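Volline Open Day Working Group
Minutes of the March meeting, Fellgate site

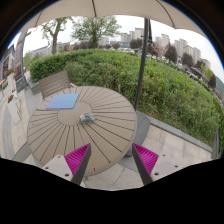
1. Outdoor demonstration. The group reviewed the plan for the hand-held gripper station on the terrace. Visitors will guide the gripper to pick up small articles and set them down again. It was agreed that the round slatted table under the umbrella is a suitable work surface, with the light-blue notebook kept towards the far side and the small article near the centre ring. Chairs to be moved back before opening.

2. Sessions. Groups of six, 40 minutes each. Brullum to supply 2 spare sets of finger pads.

3. Visitor numbers. Registrations stand at about 500. Parking to be raised with Ní Bhriain – no reply as yet.

4. Wet weather. Station to move indoors. Table height to be checked beforehand.

Next meeting: April, 10.30 am.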